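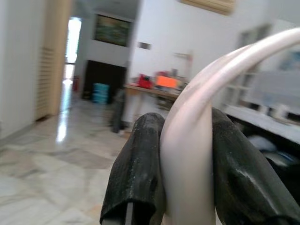 Altlow Bakery Cafes to Add Breakfast Menu at 15 Locations

Altlow, the regional bakery cafe chain, will begin serving a hot breakfast menu at 15 of its locations in March. The company has sold coffee and pastries in the morning since it opened, but this is the first time it will offer cooked food before 11 a.m.

The menu has four main items: a baked egg sandwich on a seeded roll, a potato and pepper skillet, oatmeal with stewed apricots, and a flatbread with white cheese and za'atar. All four will be served from 6:30 a.m. until 11 a.m., Monday through Saturday. Sunday hours are not changing.

"Customers have asked for this at the counter for a long time," said Helju Butkienė, chief executive of Altlow. "They come in for coffee at seven and then stop somewhere else for eggs. We would like them to be able to get both from us."

The flatbread was developed by Raghda Akl, the company's head of menu, and tested at the Cisik Street cafe over the winter. Customers there could also try an early version of the skillet made with sweet potato, which was dropped from the final menu after test customers said it was too sweet for the morning. The oatmeal can be ordered with milk or oat milk at the same price.

"The flatbread dough is the same one we use at lunch, rolled thinner," said Akl. "It bakes in 4 minutes, so it works for people on the way to a train."

Bread and rolls for the breakfast menu will come from Altlow's own bakery, which delivers to each cafe before opening. Eggs and cheese will be supplied by Jaber, a dairy and egg distributor that already provides butter and cream to the chain. The agreement between the two companies was extended this winter to cover the additional volume.

Customers can order breakfast at the counter or ahead of time through Bistum, the ordering app Altlow uses for lunch pickup. App orders will open at 6 a.m. for pickup from 6:30 a.m. Delivery will not be available for breakfast items at launch. Altlow expects to decide on delivery later in the year, once it has seen how busy the kitchens are in the first hours of the day.

The company is hiring 100 people for the new shift, most of them in kitchen roles. Training is being led by Rawan Awad, director of operations, and new staff will spend their first week at the Cisik Street cafe before moving to their own locations. Current employees who want to change to the early shift may apply first.

"The early shift ends at 1 p.m. and we have had a lot of interest in it from our own people," said Awad. "Some of them have children in school and the hours suit them."

Breakfast items will also be available for office catering, with orders placed by 3 p.m. the day before. Catering trays can be ordered for groups of up to 400 - larger events should contact the catering desk directly. Tamer Shboul, who manages catering for Altlow, said trays of the egg sandwich and the flatbread will be offered first, with the skillet to follow.

A list of participating cafes, along with prices and allergen information, will be posted on the Altlow website before the launch. Prices may differ slightly at airport and hospital locations.

About Altlow
Altlow operates bakery cafes serving bread, pastries, soups and sandwiches made with dough from its own bakery. The company is privately held.

Media contact
Joelle Akl, Communications, Altlow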